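Accueil > Essais > Atelier > Découpe et lettrage > Stands et salons

Dernière mise à jour : février

Lettres en mousse Somholm sur housse noire Trirnden : essai sur table de stand

Le kit Somholm se compose de lettres prédécoupées en mousse, à dos adhésif, livrées à plat dans une pochette. Je l'ai testé sur une housse en tissu noir Trirnden, modèle souple sans armature, destinée à recouvrir le matériel posé sur une table d'exposition. Les deux produits sont vendus séparément par Kanaan, qui les recommande l'un pour l'autre. J'ai voulu vérifier ce point avant d'équiper plusieurs tables.

La pochette contient 30 lettres. Le jeu est en alphabet latin, avec quelques doublons sur les voyelles, ce qui reste court dès que l'on dépasse deux mots. Les couleurs sont réparties par lettre et ne se choisissent pas. Chaque pièce est bordée d'un liseré coloré, imprimé sur la mousse. La découpe est régulière et je n'ai relevé aucune bavure sur les bords extérieurs. L'intérieur des lettres fermées est moins soigné : sur le A et le R, il a fallu retirer les chutes à la pointe du cutter.

Le tissu de la housse est annoncé à 400 g/m². Le tombé est correct, la teinte profonde, les coutures droites. Le poids devient un inconvénient au transport, car la housse pliée prend un faux pli central qui ne part qu'au fer, côté envers, avec une pattemouille. La notice n'en dit rien. Il faut évidemment repasser avant de coller : la mousse ne supporte pas la semelle du fer. 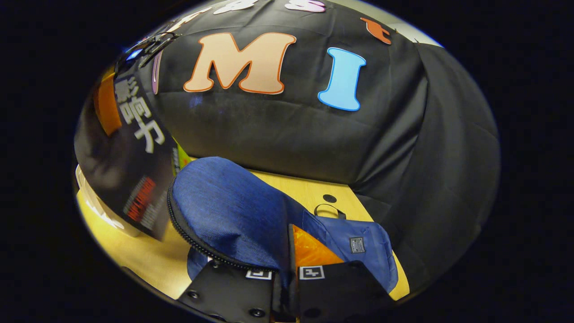

L'adhésif d'origine est prévu pour le carton et le bois, et son comportement sur textile dépend surtout de la tension du support. Sur une surface plane, il tient bien. Sur un volume arrondi, le tissu forme des plis souples et l'alignement se dégrade : le M pêche à liseré orange reste bien lisible sur le noir, tandis que le I bleu ciel à côté penche, la base vers la droite. La lisibilité d'une lettre isolée n'est donc pas en cause, c'est la ligne de texte qui souffre. Pour un mot que l'on veut droit, je conseille de tracer un repère à la craie tailleur, housse en place, puis de coller en partant du centre.

J'ai repris ensuite l'essai avec un adhésif double face textile Skurham, posé en 2 bandes verticales par lettre. Le résultat est nettement meilleur sur les coins, qui ne se soulèvent plus lorsqu'on retire la housse. En contrepartie, le repositionnement est presque impossible : au décollage, la mousse se déchire en surface et laisse une pellicule sur le tissu. Elle s'enlève à la brosse à habits, en insistant.

Le contraste est le point fort de l'ensemble. Les teintes pastel ressortent sur le noir, y compris le rose pâle et le lilas, que je pensais trop faibles. Sous un éclairage rasant, l'épaisseur de la mousse produit une petite ombre portée qui aide à la lecture. En revanche, l'orange attire l'œil davantage que les autres couleurs -- à placer en connaissance de cause.

Réserves : pas de planche de rechange, pas de gabarit d'espacement, pochette non refermable. Pour le rangement, intercaler du papier siliconé entre les lettres et rouler la housse, lettres vers l'extérieur.

Le kit convient à un affichage ponctuel sur housse tendue. Pour une housse qui doit être retirée plusieurs fois par jour, je préfère des lettres cousues ou un flocage.

Commentaires (3)

patron_et_biais : Même constat pour le double face. J'ai fini par coudre deux points invisibles en haut de chaque lettre, cela suffit.

atelier.nord : La housse passe-t-elle en machine avec les lettres collées ?

Réponse de l'auteur : Non testé. J'ai nettoyé à l'éponge humide, sans décollement.

< Essai précédent | Sommaire | Essai suivant >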